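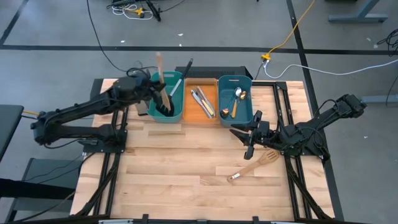
Thursday, 7:40 p.m.

Reran the evaluation split for the Nilia policy before doing anything else. The sorting task is unchanged: kitchen utensils on the table, bins at the back, two arms, wood in one bin and metal wherever the config says. What changed is the relabeling. Danica Berisha went through the demonstration set last week and marked the grasp point on every long handle by hand, 771 segments in total, and I wanted to see what that bought us against the automatic labels.

Result on the held-out set: mean error at the grasp point dropped from 14 mm to 9 mm. Most of the gain is in handles lying at a steep angle to the table edge. Handles parallel to the edge were already fine and stayed fine. Metal did not improve much. I suspect the glare, but I have not separated glare from handle width yet, and the two go together in our set.
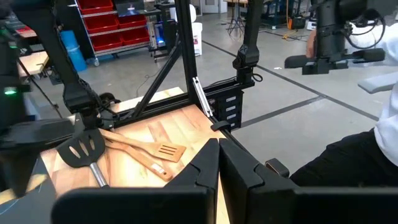
Overlap is still the largest source of failed grasps. The old labels treated each utensil as a single box, so two crossed items gave two boxes with a shared region, and the policy liked to aim for the middle of it. The wrist view shows why that goes wrong: both wooden utensils lie over the edge of the black slotted spatula at their upper-left ends, and they run nearly parallel to each other, so the boxes merge into one big patch. The new labels put the target down the handle, away from the crossing. I would like a second rule for order, top item first, but the labels carry no depth. Danica thinks we can get order from the edges alone. I am less sure. She will try it on 122 segments from April and we will compare.

Also checked the training length. The loss is flat after about 2,000 steps with the new labels. Kostwood's settings run far past that, and I see no reason to copy them. Will stop early and spend the time on more seeds – currently 5 per condition, too few to say anything about the slotted turners.

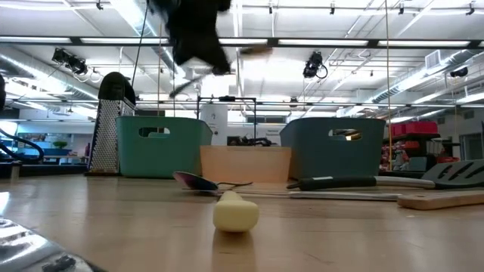
The seeds disagree mostly on release height. Three of them let go well above the rim and two go low. Both count as a success under the present scoring, so the table hides it. Need to log release height as its own column before the next batch.

To do: split the metal errors by glare and width. Send Danica the April list. Rename the Medum folder, whose labels are the old ones and will get mixed up with hers otherwise. Seeds queued at 8:15, leaving them overnight.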